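Speaker notes: Automation in the Staff Kitchens, and What It Changes for Our People
Presenter: Kristóf Erdős, Workplace Services, Hindach
Regional Operations Forum, June 2023

Opening (keep to two minutes)

Thank the hosts. Acknowledge Eoin Doherty and the Ridenen site team, who carried most of the work covered today.

State the scope at the start. The talk concerns the kitchen support program at Ridenen and its effect on the 60 employees in catering and pantry roles. It does not cover the warehouse, and questions on the warehouse should go to the Zeng project office.

Slide 2. Why the kitchens

The pantries were selected following the staff survey in May. We received 1,831 responses. The most frequent complaint from pantry staff concerned repeated small tasks: opening and closing drawers, putting away plates and food items, resetting counters between service periods. Staff described this work as tiring on the wrists and shoulders and easy to interrupt.

Pause here. Operations managers tend to think of automation in terms of heavy lifting. The complaints we received were about light objects handled many times a day.

Slide 3. How tasks are practiced

Each task is rehearsed on a furnished counter before any decision is made about a working pantry. The counter is kept crowded on purpose. An arm that can open a drawer on a bare bench has told us very little about a shared kitchen, where the toaster stays where people want it and the canisters are never put back in quite the same order.
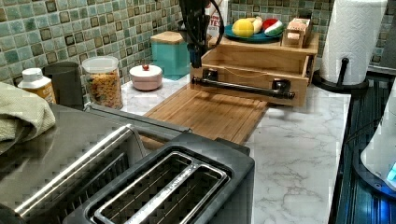 Pantry staff choose the tasks. The Ridenen team submitted a list, and the engineers at Hukinum were asked to work from it in the order given. Drawers came first. Plates came second. Wiping down was placed last, as staff felt they could do it faster themselves and preferred to keep it.

Slide 4. What changes in the job

Speak slowly on this slide. It is the part of the talk people will repeat to their teams.

Job descriptions have been revised for 4 roles. The revised roles include time for setting up tasks, stopping the equipment, and recording faults. That time is paid and scheduled. Under the earlier draft it was to be absorbed into existing shifts, and staff representatives objected. The objection was correct and the draft was withdrawn.

No position at Ridenen has been removed under the program. Do not extend this statement to other sites. If pressed, say that each site will be reviewed separately and that staff will be consulted before a decision.

Any employee may stop the equipment at any time without giving a reason. Supervisors have been told in writing that a stop is not to be raised in performance reviews.

Slide 5. What has been difficult

Training hours were underestimated. The first schedule assumed that one session would be enough, and most staff asked for a second.

Some long-serving employees have said that they feel watched while they work. Fault records now carry the task and the time, and no employee name.

Slide 6. Next steps

Second training sessions at Ridenen. Review of the task list with pantry staff. Written report to site managers, with staff comments attached in full.

Questions

Likely first question: cost. Refer to the handout and do not quote figures from memory.

Likely second question: whether participation is voluntary. It is, for the length of the trial.

Eoin Doherty will take technical questions and will remain in the room during the break.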